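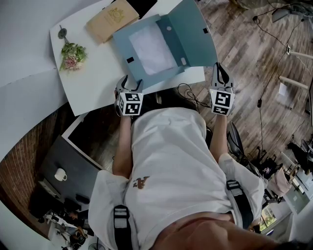

## Chapter 3: Who teaches the machine?

When I started writing about automation at work, I thought I'd be spending my time in warehouses, watching big orange arms swing boxes about. Then I went to Hatomine one Tuesday and found people opening folders. Over and over, with a gripper in each hand and a harness on their shoulders!

The job is called demonstrating. You do an ordinary office task with the grippers, the movements get recorded, and a robot learns from them later on. Reece Clegg used to work in the post room there, and he told me his first week left him feeling like a toddler with mittens on – he couldn't get hold of a sheet of paper to save his life. By May he had 3,835 recordings to his name, and the target was 4,000.

So is Reece training his own replacement? I asked him straight out, over a fairly awful cup of tea, and he said he'd wondered about that too. His pay went up a bit. His hours got more regular, but he misses walking the building and chatting to people on every floor, and his wrists ache by four o'clock.

We'll come back to Reece in section 3.2, when we look at how tasks (and not whole jobs) get handed over. Before you read on, jot down everything you did with your hands at work or college yesterday. Keep the list, as you'll need it for the first activity.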